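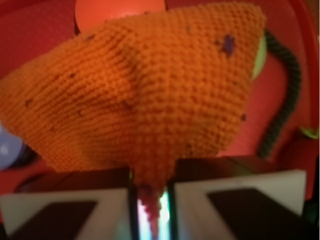 Orange knit cloth with dark flecks, held by a pinched tip of fabric.

Flirham Tray Objects
Data card, revised August 24, 2020

Summary
Flirham is a set of small household and toy objects used on a tray. It covers things that bend and things that don't: cloth, rope, push buttons, play food. The set holds 143 pictures in 2 folders, named Dosetti and Maeng.

Contents
Dosetti has the soft items on their own. Most of it is the orange cloth, folded, bunched or picked up, so its outline changes from one picture to the next. The dark flecks are part of the cloth. Please don't label them as stains.

Maeng has the mixed layouts. The base is a red plastic tray with a raised rim and a crosshatch floor, set on a white table. Large round push buttons go on first — orange, green, blue and red — and the soft items go wherever there is room.

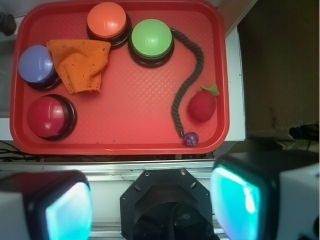
The rope is labeled as one object, including the purple knotted ball at its end. The strawberry is labeled "toy fruit". Where the cloth covers part of a button, label both and mark the button as covered.

Known problems
The red button is close in color to the tray and is easy to miss. Over 100 pictures have the cloth in them, so the set leans heavily toward orange.
Older labels call the cloth "towel" or "rag". Brultik, the label checker, accepts all three words and writes out "cloth".

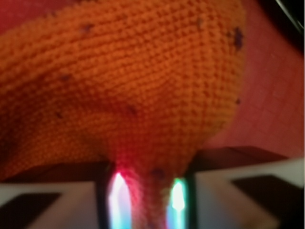 The orange knit bunched into a rounded shape, narrow at the bottom. Label: cloth, gathered.

Changes
Spelling of "lavender" fixed in the color list. Duplicate rope entries removed.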